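Put your fruit on a tray
August 10, 2018
5 min read

I have been arguing about fruit bowls for most of the summer, and I am ready to put it in writing: the bowl has had a good long run, and I think most kitchens would be happier with a tray. A plain, flat, shallow tray, pale if you can get one, sitting out where you walk past it.

I should say that I came to this as a bowl person. I owned a gorgeous one, a deep blue Clernetti with a foot on it, the kind of thing that gets passed around at weddings. I loved it so much that I filled it to the brim every week, apples on the bottom, then oranges, then whatever was soft and expensive that month, and bananas draped over the top like a wig. And every week I threw out what was underneath! Two apples gone to paste, a plum I had no memory of buying. The bowl looked wonderful from across the room the whole time.

The trouble with depth

A bowl hides things. It's built to. The sides go up, the fruit goes in, and all you ever see is the top layer. Fruit at the bottom carries the weight of everything above it, and a pear doesn't need much weight to bruise. You can buy less, of course (everyone told me to buy less), but a big bowl with three things in it looks sad, so you top it up. I did, anyway.

Wire baskets are better for air and worse for skins. I used a Thiele one for most of a year and every peach came out with a grid on it. Hanging baskets I can't discuss calmly. I have hit my head on one more than 94 times, or it feels that way, and the bottom tier always ends up holding batteries and takeout menus.

What a tray does

With a tray there's one layer, and everything you own is in it. You see the whole supply on your way to the coffee. If there are four apricots, you see four apricots, and you eat one, because it's right there looking at you. I eat so much more fruit now, it's a little silly. The lemons get used. Limes get used! I used to find limes in my kitchen the way you find coins in a coat.

It also slides. You can pick the whole thing up with one hand and carry it to the table after dinner and call it dessert, and people will reach for it in a way they never reached into my blue bowl, where taking an orange meant risking a landslide.

I've heard the objection that a tray takes up more counter. It does. Mine replaced the bowl, a jar of wooden spoons I never used and a toaster I was keeping out of loyalty, so I came out ahead, but I know that in a small kitchen you may be choosing between fruit and a cutting board. Try the top of the fridge if it isn't too warm up there, or a windowsill out of the sun. A low shelf works if you don't have a dog like my sister's.

The other objection is that things roll. Get one with a lip, then. Rounded corners are nicer too, for wiping out.

Which tray

Cheap is fine. Mine is a Hergate, cream colored, from the back shelf of a closing sale, and I've since seen the Clavura ones that cost several times as much and do exactly the same job. I'd steer you away from dark colors and away from patterns. On a busy floral print a spot of mold can live a full and happy life before you find it. On something pale you catch a leak, a fruit fly or a split skin the minute it shows up.

And color is really my favorite part of this whole business. Yellow fruit on off-white is about as cheerful as a kitchen gets, and you start noticing how many yellows there are. One piece has gone deep and warm while its neighbor is still lime at one end, sliding down into mustard.
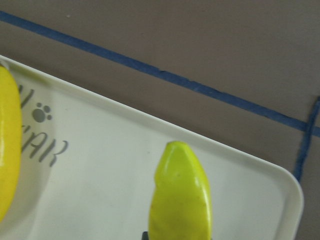
In defense of seeing it all

I think what I really love is the honesty of the thing. A heaped bowl is a picture of plenty, borrowed from old paintings, and it belongs to houses that had somebody whose job it was to turn the pears. A tray is for those of us who shop on the way home and forget what we bought. It lets a small amount look like a small amount. Two pieces of fruit with plenty of bare space next to them look perfectly fine on a tray, even kind of elegant, where two pieces in a bowl look like you've been robbed.

So go find a tray. You probably have one, under the baking sheets or behind the platter from that one Thanksgiving. Lay everything out with a bit of room between, greener things toward the back, ready things up front where your hand goes first. Give it 9 days, long enough to get through one shop and into the next. My blue bowl holds onions now, by the way, and it looks terrific.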